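Does the Grokley Rent Bridge Keep People Housed?

Final report, Social Policy Methods
Gregor Cruickshank

1. What I set out to check

The Grokley Rent Bridge pays up to three months of back rent for tenants who have received an eviction notice. The county's annual summary calls it "a proven path to stability." I wanted to know what had been proven, and by whom. My adviser, Dr. Stergiou, suggested I start with the county's own case table and see how far it would take me. It took me less far than I had hoped.

2. The data

The table lists 2,643 applications from one program year. Of these, 1,479 were approved and paid. The summary says 1,227 of the paid households were "stably housed" at follow-up, and that is where the 83 percent success rate comes from. The arithmetic is fine. My trouble is with the phrase.

According to the code sheet, a household is marked stably housed if no new eviction case has been filed against it in county court by the follow-up date. A family that moved in with relatives counts. So does a family that left the county, or one whose landlord simply declined to renew the lease. I asked the program office whether anyone phones the tenants. The answer was that staff do "when time permits," and there is no column showing for whom it did.
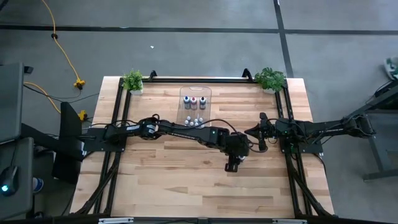
The second problem is the comparison group, which the summary does not have. The 1,164 households that were turned down or dropped out are in the table, but their outcome column is blank. Without it, the 83 percent floats. If most of the refused households also had no new filing, the payments may have done very little. If few of them did, the program deserves more praise than it gets. I can't tell which, and neither can the county.

3. Interviews

I interviewed four people: two tenants who were paid, one who was refused, and a landlord in the Polatow neighborhood. I don't claim they stand for anyone else. Both paid tenants said the money came after the court date and that the landlord had agreed to wait. The refused tenant borrowed from a cousin and is still in the same apartment. The landlord told me he would have settled with most of his tenants anyway — he dislikes court — but he was happy to be paid in full.

I came away thinking that the landlord's willingness to wait matters a lot, and it isn't recorded anywhere.

4. Limits of my own work

I had one semester. I did not get access to court records by name, so I could not fill in the blank column myself. My tenants were found through the Skono legal aid desk, and people who reach a legal aid desk are probably better connected than people who don't. Dr. Stergiou also pointed out that I went in expecting to find a weak claim, and that I should say so. I did expect it.

5. What I would ask for

The county should match refused applicants against the same court filings it already uses for paid ones. It should phone a random sample of both groups at six months and ask where they are living and whether they chose to move. It should log the date of payment next to the date of the hearing. The program office told me in May that a new intake form is being drafted. I have seen the draft, and it adds a satisfaction question.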